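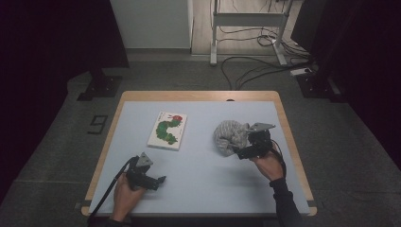

Board book and gray knitwear on a table

Search this site
Enter keywords

About Jilberg

Updated in April by the Jilberg office

Jilberg is a children's secondhand exchange. Families bring in the books and clothes their kids have outgrown and take home the next size up. We opened with 20 member families and now have 326.

Everything that comes in goes across a table before it reaches the shelves. Board books are opened page by page, wiped down and checked for chewed corners and loose spines. Picture books for older children go to a separate shelf by the window. Knitted things such as hats, socks and sweaters are looked over for holes and pulled threads, then washed and sorted by size. Socks without a match go in the craft bin.

Last year we passed on 3,138 items. Board books go fastest, and we are nearly always short of winter knits for toddlers.

We have two rooms on the ground floor of the Bielecka building. Drop-off is at the side door until 11 in the morning. Please bring clothing clean and dry, in a bag you don't need back. We can't take car seats, cribs or anything with a missing battery cover.

Contact: Jilberg Exchange, Bielecka Building, side entrance | © Jilberg | Back to top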